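Vernell Court Tenants' Association
Minutes of the regular meeting, Fri 15 October, ground floor common room

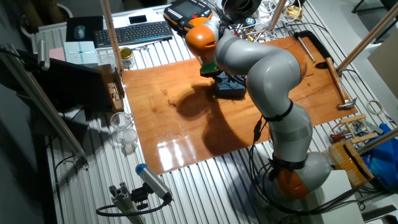 Dark blue box and orange-brown board under the arm.

The meeting opened late, the room key having been signed out to the second floor and the second floor having gone to dinner. The chair thanked everyone for waiting in the hallway and asked that the matter of the key not be added to the agenda. It was added to the agenda as item 8.

1. Minutes of the last meeting

Approved with one correction. The member from 4C did not "storm out." She left at her ordinary speed. The secretary regrets the verb.

2. Laundry room

The second dryer is still taking money and giving nothing back. Cattaneo Property Services has looked at it and reports that it runs fine, a finding they reached on a day when the power to the basement was off. The chair will write again and will include the dates this time.

Discussion of the sign-up sheet went on longer than the dryer does. The member from 2A would like the sheet kept in pen. The member from 3D would like it kept in pencil, as plans change. The member from 2A observed that it was mostly her plans that got changed, and mostly by an eraser. Pen carried.

A request for quiet hours in the laundry room was put off until February, when the people who do wash at midnight may be awake for the meeting.

3. Money

Opening balance was $3222. Paid out: $1629 for the front door closer and the new lock. Balance now stands at $1593, plus an envelope of coins from the summer cookout that has been carried forward for two years and is getting heavy.

It was asked why the door closer cost so much when the door still slams. The chair explained that it slams more slowly. Several members went out to listen and came back without changing their minds. Grorkesel Door and Lock will be asked to adjust it under the warranty, if the warranty can be located. It was last seen in the drawer with the takeout menus.

4. Courtyard

Trirard Landscaping quoted $650 to take out the hedge along the north wall and put in something that is alive. Arguments in favor: the hedge is dead. Arguments against: it has been dead a long time and people are used to it. The member from 1B felt it gave the courtyard privacy. It was pointed out that one can see straight through it to the bus stop.

Motion to accept the quote. Passed, 9 in favor, the member from 1B against. He asked that his reasons be recorded. They ran to both sides of a sheet of paper and are attached to the copy in the binder, where anyone may go and read them.

The choice of new plants was left open. Strong feelings exist about holly.

5. Bicycles

There is still a bicycle chained to the gas pipe. A note was left on it in the spring. A second note was left on it in summer, asking whether the first note had been read. In September someone wrote "yes" on the second note. Opinion was divided on whether this counts as progress.

Cattaneo says it will cut the chain if the association puts the request in writing. The association says it did. Cattaneo says it will look. In the meantime, residents are asked not to add their own notes, as the bicycle is now hard to see.

6. Packages

Boxes left in the lobby continue to wander. Most turn up on the wrong floor, opened just enough to see what they were. The chair reminded everyone that apartment numbers are printed on the label, usually in large type, and that 3B and 3D are different apartments with different taste in vitamins.

A shelf was proposed. A locked shelf was proposed. A locked shelf with a key kept by a responsible person was proposed, at which point the discussion turned to item 8 ahead of its turn and had to be called back.

Shelf without lock approved as a trial. The member from 3D has spare brackets and will put it up once he has borrowed a level.

7. Holiday lights

Same as last year, minus the string that buzzes. The question of music was raised and lowered again.

8. The room key

A second key will be cut. It will hang on a hook inside the common room. After some thought, the hook was moved to the hallway.

9. Other business

The member from 2A asked who has been watering the plastic fern by the mailboxes. No answer was given, though one person looked at the floor. Please stop. It leaks onto the radiator cover.

The elevator inspection certificate has expired. The chair will call the landlord on Monday. Those living on the fifth floor asked that she call earlier.

Refreshments were crackers.

Next meeting: same room, same time, date to be posted by the mailboxes. Anyone wanting an item on the agenda should put it in writing and slide it under the chair's door, before ten at night if possible.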